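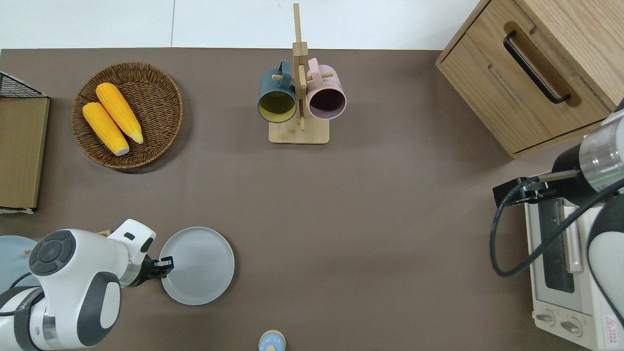

Sweet corn: how long can it sit before it goes starchy?

Niline forum > Garden and Kitchen > Vegetables

rowmarker64
I put in a variety called Findelel this year, 63 plants in four short rows. They're all coming ready at the same time, which is my own fault for planting them on one afternoon. We can't eat that many ears in a week. What do people do for storage? My mother kept hers on the counter in the husk and I remember it being fine, but that was an older type and I may be remembering wrong.

cloverditch
Fridge, husk on, the same day you pick. Counter is the worst place for it. The older types lose sugar fast at room temperature.

plainacre
Depends on the type. If Findelel is one of the supersweets you have several days in the fridge before you'd notice. What does the seed packet say?

rowmarker64
Packet says "extra sweet, 756 heat units to silk" and nothing else useful. I got it at the Cirnville seed swap, so it's a photocopied label.

cloverditch
Then treat it like the old kind and be safe.

hollow_gate
I disagree about husk on. Husks take up half the fridge. I shuck mine, wrap the ears in a damp towel, put them in a bag and they're good for three days. Never noticed a difference.

cloverditch
Three days in a towel and the kernels start to dent on mine. The husk holds the moisture in. If space is the problem, trim the shank and pull off the outer leaves only.

hollow_gate
Mine don't dent. Maybe your fridge runs dry.

plainacre
You're both talking about a few days. For that many plants he needs the freezer. Boil the ears four minutes, ice water, drain well, cut off the cob, freeze flat on a tray and then bag. Last August I did almost 64 pounds that way over two evenings.

rowmarker64
Do you have to blanch? My neighbor freezes hers raw – kernels straight into the bag.

plainacre
You can. It's okay until about Christmas, then it starts tasting like the cob.

tin_roof_b
Raw is fine if you eat it by winter. I do it every year.

furrow_and_stone
Next year stagger the planting. Two weeks apart, or sow one early and one late variety. I grow Furtună as the late one. Just keep it well away from a supersweet if they'll tassel together, or both come out tough.

rowmarker64
Thanks. Picked the first dozen this morning before seven. Half in the husk, half in hollow_gate's towel, and I'll cook one of each on day three. The rest get blanched.

cloverditch
Post what you find. Put the husk ones on the bottom shelf.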